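**Lecture 9 - When the tool bench is automated**

Last week we spoke about the warehouse at Kernia. Today we stay closer to the hands: the repair shop of Kolia in Flanimton, where 19 people work and where two arms now do a part of the tidying and sorting of tools.

Points to keep from the reading:

- The task that is automated is small. Putting tools back in their box took time at the end of each shift, and it was not written in any job description.
- Small tasks carry knowledge. The older mechanics noticed a worn plier while they were putting it away. After the change, this check had to become a separate duty.
- Two workers were trained to supervise the cell. Their pay did not change in the first five months. Please think about whether this is fair, and to whom.
- The end of the shift became more quiet. Some workers liked it, others said they had lost the moment when they talked with the next team.

Mahama uses the word "leftover work" for what remains with people after automation. I find the term useful but a little cold. Compare it with the "hidden work" from Lecture 5.

For the seminar: choose one small task from a workplace you know. Write down who does it, what this person learns by doing it, and who would learn it afterwards. One page is enough.
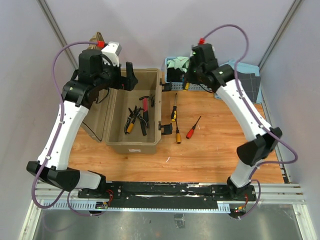
*Fig. 2. Two-arm cell with an open toolbox, pliers and screwdrivers.*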